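How to get a fruit cordial stain out of a tablecloth

Cordial comes out of most cotton and linen cloths if you get to it the same day. Check the care label first. If it says dry clean only, leave the stain alone and take the cloth in.

Blot the spill with a clean white towel, working from the outside edge towards the middle. Don't rub. Once no more colour lifts, turn the cloth over and run cold water through the back of the stain for 2 minutes. Hot water can set the colour.

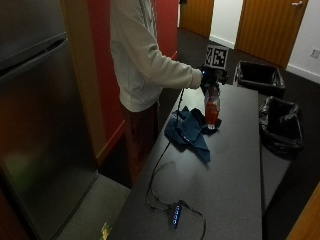
Donal Daly

Mix one part white vinegar with two parts cold water and test it on a hem. Dark dyes sometimes run — teal and navy are the ones I check twice. If the hem is fine, dab the mixture on and leave it for 30 minutes.

Work in a few drops of washing-up liquid with your fingertips, then rinse. Wash as normal at the temperature on the label. Look at the cloth before it goes anywhere near the tumble dryer, and if there is still a pink shadow, repeat the vinegar step.

Old stains need longer. Soak the cloth overnight in cold water with an oxygen stain remover, following the amounts on the tub, and wash it in the morning.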